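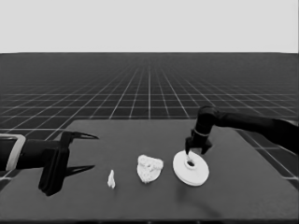 **Ticket:** Calls drop on ext. 115
**Client:** Gunstead Seed & Bulb, Weerasinghe Building
**Reported by:** Consuelo Sotelo, customer orders
**Assigned:** Rafia Qureshi
**Priority:** Normal (client selected "Catastrophic," see below)
**Status:** Resolved

---

**8:52 a.m., Consuelo Sotelo (via portal)**

My phone hangs up on people. It started last week. I will be listening to a customer and the line goes dead, and then they call back and tell me I was rude, and I have to apologize for something the phone did. Today it was a man with a question about dahlia tubers, and he'd gotten as far as his second marriage.

It's April. This is the month people call us. Please fix it.

I picked Catastrophic because the choices went from Normal straight to Catastrophic.

**9:10 a.m., Rafia Qureshi**

Good morning, Consuelo. Sorry about the dahlias. You're right about the priority menu; it used to have five choices and everyone picked the top one anyway.

A few questions:

- Does it happen on every call, or only some?
- Inbound, outbound or both?
- Does anyone else have the same problem?
- Does the screen show anything when it drops?

**9:31 a.m., Consuelo Sotelo**

Some. Inbound, but I hardly ever call out. Nobody else, and they're being smug about it. The screen says "Call Ended," which I knew.

**9:45 a.m., Rafia Qureshi**

Pulled the call records from Citik (the phone carrier). I can see the dropped calls on 115, and they have no length in common. The shortest is under two minutes and the longest is close to half an hour. I was hoping for a nice round number every time, so that I could blame a timer and go get a bagel.

Every one of them was ended from the carrier side with a normal hangup. As far as Citik is concerned, these were perfectly happy calls that came to a natural end.

Things to try while I read:

1. Unplug the network cable from the back of the phone, count to ten, plug it back in.
2. Make sure it's in the port marked with the little network symbol, with the computer in the other one.
3. If there's a spare cable in the closet, use that.

**10:20 a.m., Consuelo Sotelo**

Did all three. The cable closet is now a seed closet, but Karim found me a cable in his car. It hung up on a lady at 10:14.

**10:26 a.m., Rafia Qureshi**

Thank you, and thank Karim. Swapping phones next. Can you trade desk phones with someone for the morning? Log in as yourself on theirs.

**11:40 a.m., Karim Kanaan**

Hi, this is Karim, I sit across from Consuelo. We traded. Her old phone works great for me. My old phone hung up on two of her customers. We both agree the phones are fine and Consuelo is cursed.

**11:48 a.m., Rafia Qureshi**

Noted for the record. So the problem follows the login and leaves the hardware alone, which lets out the cable, the wall jack, the switch port and the phone. Karim can have his cable back.

Sent a request to Citik asking what their side saw on the 10:14 call.

**12:30 p.m., note from Citik support (pasted by Rafia)**

> Hello and thank you for reaching out. We have reviewed the call and find that it completed successfully. Please restart your modem. If this has resolved your issue, no reply is needed. If this has not resolved your issue, please restart your modem.

**12:34 p.m., Rafia Qureshi**

I'm not restarting the modem. It carries 14 phones and the card terminal, and 13 of those phones are behaving.

Replied to Citik asking for someone who can read a trace.

**1:15 p.m., Hằng Lưu (internal)**

Rafia, I had a look over lunch. Did you compare her account settings against Karim's? I remember when we moved Gunstead over, a few of the older extensions came across with whatever the previous vendor had on them.

**1:22 p.m., Rafia Qureshi (internal)**

I compared the call routing, voicemail, codecs and forwarding. All the same. I did not open the page called "Legacy Audio Options" because it takes ages to load and has never contained anything of interest.

Opening it now.

**1:37 p.m., Rafia Qureshi (internal)**

It contained something of interest.

Silence suppression is ON for 115 and off for everyone else. When that's on, the phone stops sending audio whenever the person at that end isn't making any noise. It was meant to save bandwidth, back when there was a shortage.

That alone shouldn't kill a call, and she's had that setting for years. So why last week?

**1:50 p.m., Rafia Qureshi**

Consuelo, an odd question. When the calls drop, are you talking, or is the customer?

**1:58 p.m., Consuelo Sotelo**

The customer. It's always the customer. I'm a good listener. I put myself on mute so they don't hear me typing up the order, and I let them get it out. Karim interrupts people.

**2:01 p.m., Karim Kanaan**

I move the call along.

**2:40 p.m., note from Citik support, second tier (pasted by Rafia)**

> Hi Rafia, Ginevra Bassi here. I read the trace. We're getting no media from your side for a full 60 seconds, and then our gateway assumes the call has been abandoned and clears it. The inactivity timer was switched on for your region during last week's maintenance. It was in the bulletin, on page 3, under "Other Improvements." Is your endpoint sending comfort noise packets? We don't see any.

**2:47 p.m., Rafia Qureshi**

Ginevra, thank you, and I mean that warmly. The answer is no, it isn't sending any. I'm turning silence suppression off on our end.

For the file, the chain goes like this:

- Ext. 115 sends nothing while its user is quiet or muted (old setting, carried over in the move).
- Citik's gateway now hangs up on any call where one side sends nothing for 60 seconds.
- Consuelo lets people finish.

The timer starts over every time she says "mm-hm," so the total call lengths were all over the place. I spent the morning looking at how long the calls were, when I should have been looking at how long she'd been quiet.

**2:55 p.m., Rafia Qureshi**

Setting changed and pushed. Consuelo, please log out and back in so the phone picks it up. Then I'm going to call you from my cell and talk without stopping. Put yourself on mute and leave it there.

**3:12 p.m., Rafia Qureshi**

Test call stayed up past the five-minute mark with 115 muted throughout. Trace shows audio packets going out steadily the whole time. I read her the Citik bulletin, including page 3.

**3:15 p.m., Consuelo Sotelo**

It worked. I got two orders typed. Was there something in it I was supposed to remember?

**3:16 p.m., Rafia Qureshi**

No.

Leaving this open until tomorrow in case it comes back under real conditions.

---

**Next day, 10:05 a.m., Consuelo Sotelo**

No drops so far. The dahlia man called again and we went the distance. He ordered a bag of bone meal.

**10:11 a.m., Rafia Qureshi**

Good to hear. I checked the other extensions and all of them have the setting off, so nobody else should run into this.

**10:30 a.m., Hằng Lưu (internal)**

Before you close it, two follow-ups please. Check the rest of our clients on Citik for the same leftover setting; the Zotisik office was moved over the same month as Gunstead. And add "Legacy Audio Options" to the migration checklist, load time and all.

**11:25 a.m., Rafia Qureshi (internal)**

Zotisik had it on for the front desk and the owner. Both fixed. Neither had reported a dropped call, and from the records I don't think the owner has ever been quiet for a minute.

Checklist updated. I've also asked to have a middle option put back in the priority menu.

**11:32 a.m.**

Status changed to **Resolved**. Cause: client setting plus carrier change. Modem not restarted.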